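**Serdale Rope & Twine Festival returns to Kisovbridge this October**

KISOVBRIDGE – I've been putting on this festival for nine years now, and I still get a little giddy writing this announcement. The Serdale Rope & Twine Festival is back in October, doors open at 10 in the morning, and we've got the whole of the Old Ropewalk this time! Last year we squeezed into the front half and people were learning splices in the corridor. Sorry again about that.

If you've never been, it's a weekend of knots, nets, hammocks, dog leads, doormats and anything else you can make from cord. Last year 794 of you came through the door, which for a town our size is pretty wild, and 561 of you signed up for at least one workshop. The most popular by a mile was Phyllis Pickering's beginner doormat class, so Phyllis is teaching it twice a day. Please book early anyway. She can only take so many and she hates turning people away.

New this year is a net-mending session with Esko Savolainen, who learned it from his uncle on the lake and has very firm opinions about needles. Hubert Zaugg is coming back with his bell ropes (he's promised to bring the long one), and the folks from Jääskeläinen will have a stall full of hemp, flax, jute and cotton by the yard. I spent far too much there last time and plan to do it again.

We're also bringing back the Nelen Prize for the best handmade piece by someone who has never entered before. You don't need to be fancy. The winner last year was a plant hanger, and the year before that it was a cat bed that the cat in question had already chewed. Drop your entry at the front desk before noon on the first day, with your name on a tag.

"I came for one hour and went home with a hammock and blisters," says Onni Heinonen, last year's winner. "I've told everybody at work they have to come."

Kids get their own table with thick cord that's easy on small hands, and we start them on the plain overhand knot, same as everyone else.
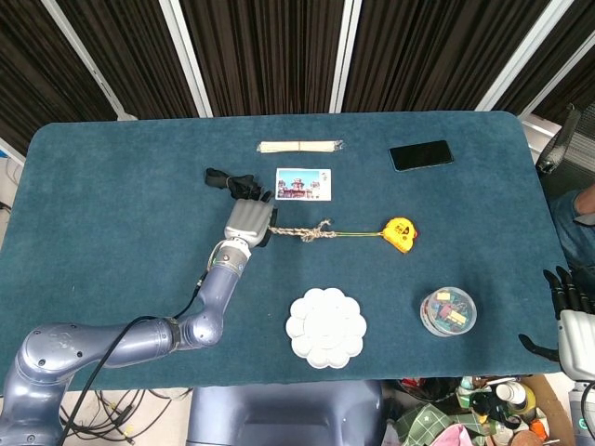

*A loose knot in a length of twisted jute rope.*

Day tickets are $9, workshops are extra, and children get in free. A weekend pass is $40 and covers two workshops of your choice. You can buy at the door, but passes have sold out before we opened two years running, so I'd grab one ahead of time at the Kisovbridge library desk. Parking is behind the Ropewalk, and there's soup and rye bread at lunch until we run out.

**Press contact:** Nelli Ojala, festival organizer, Serdale Rope & Twine Festival, the Old Ropewalk, Kisovbridge. Reporters and photographers are welcome both days. Just ask for me at the front desk and I'll come find you.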